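The author of the Pilloder poetry workbook has taught secondary English for 23 years. The second edition, due from Heffernan in March, drops the glossary from the front. "Pupils were copying definitions of metre without hearing any," she said. "Terms now come after the reading."

Each unit runs to four pages — two of notes, two of tasks — and may be photocopied for one class.

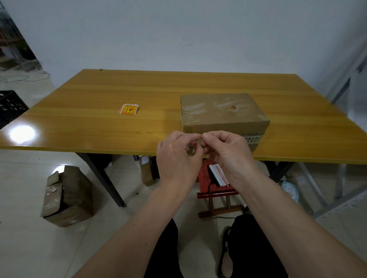

Scansion stays, but in a shorter form. "I ask for stress marks on two lines, then a sentence on what the stress does. A full stanza takes most of a lesson and the marks get careless."

Nearly all the set poems were written before 1970. She put this down to permissions, and said Plollitz had cleared the later ones for print only.

Answer keys are kept in a separate file. "They give one reading with line references. Teachers should accept others if the lines support them."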